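4.2 Children's tableware in the shared kitchens

The household survey at Evside asked residents to list everything they kept in the shared kitchen cupboards and to say, for each item, whether it was their own, held in common or of unclear ownership. Replies were received from 82 households. Between them they recorded 584 items of tableware, and the category that gave the most trouble was the smallest in size and value: plastic cups, bowls and plates bought for children.

Adult crockery followed a fairly plain rule. Mugs and dinner plates that had come with a resident at the time of moving in were treated as private, even when others used them daily. Children's pieces did not keep to this rule. They were bought cheaply and in sets, were seldom marked, and stayed in the cupboard after the children had outgrown them. In the interviews, parents described them by colour ("the green bowl", "the purple plate") far more often than by owner. Figure 4 shows plastic tableware of this general type, in several plain colours.

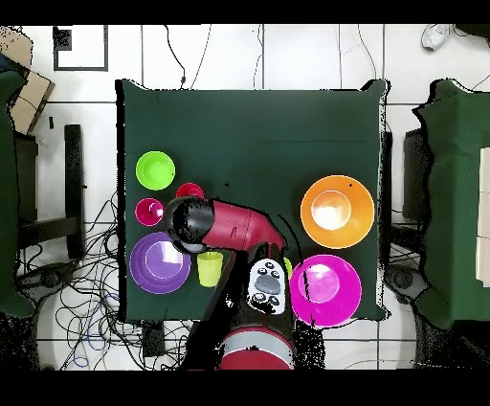 Figure 4. Coloured plastic tableware on a cloth-covered table, including a lime-green bowl and a purple plate.

Cilness, which ran its own kitchens on a similar plan, replied to the draft of this section that colour had never settled anything there, and that its residents went by the shelf: whatever stood on the lowest one could be taken by any child, and whatever stood higher had to be asked for. The reply added that new families usually learned this within a month and that no written notice had ever been put up.

The point is a fair one and has been taken into account in the coding. Shelf position was recorded at Evside but was at first treated as a matter of storage only. When the lists were read again with the Cilness rule in mind, 17 households were found to have described the lowest shelf as open to all children, mostly in the margin of the form. These remarks had been entered under "other comments" and had played no part in the first analysis.

Two further patterns should be noted. First, ownership became a live question chiefly when an item was lost or thrown away. A bowl that had been in common use for years could be claimed again, with some feeling, once it was missing. Secondly, the Hirano block, where each kitchen serves fewer families, reported almost no items of unclear ownership. It is tempting to put this down to the size of the group, but the Hirano kitchens also have separate cupboards with doors – the Evside ones are open – and the present data cannot separate the two effects.

The earlier Brusex study dealt with furniture and large appliances and left small goods aside as being of little account. The findings given here suggest that this choice may hide a good deal of everyday sharing. The repeat survey, planned for March, will therefore ask about shelf position directly and will allow households to enter more than one form of ownership for the same item.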